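Laundry room tips: hanging small things when a machine shares the work
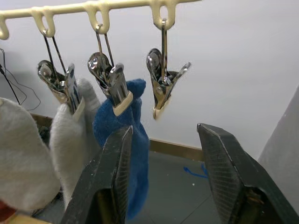
Socks on the clip hanger, one clip still free.

I work in the laundry of a guesthouse in Mokgethi, and since January a part of the hanging is done by an arm from Vostine. Colleagues from our other house in Levesov asked me to write down what we learned, so I put it here in the order I remember it.

Use clips with rubber tips. Fuzzy socks slide out from bare metal, and the rubber holds them without leaving a deep mark. Pinch only the top edge, so the sock can hang straight. If you clip it in the middle it folds over itself and dries slowly.

Look at the free clips before you start. The wires on our hangers are not all the same length, and a clip on a short wire hangs higher than its neighbors. For a person this is no problem. For the arm we had to teach it, and Mandla Pretorius spent two afternoons on this.

Sort by thickness first. This is now my main job in the morning, from 6 until the first load is out. Before, I hung everything myself and sorted with my eyes while I worked. Now I must decide earlier, and I make three baskets: thin, fleece, and "please leave for me". Baby things and anything with lace go always in the third.

Sweep under the hanger. Threads and fluff fall there all day. I do it at each change of load – it takes one minute with the flat broom.

About the shoulders: last winter mine were bad every evening, from holding the arms up. They are better now. But standing at the sorting table gives me a tired back, and we asked for a higher table. Lwazi Van der Merwe put ours on 2 wooden blocks, and this helps until the new one comes.

Single socks: keep them in a flat box with a lid, not in a bag. In one month we collected 129, and most found their pair when we laid them out by color.

We also agreed that the person who sorts may stop the machine at any time and does not need to write a report. Please ask for the same in your house before it is installed – later it is more difficult.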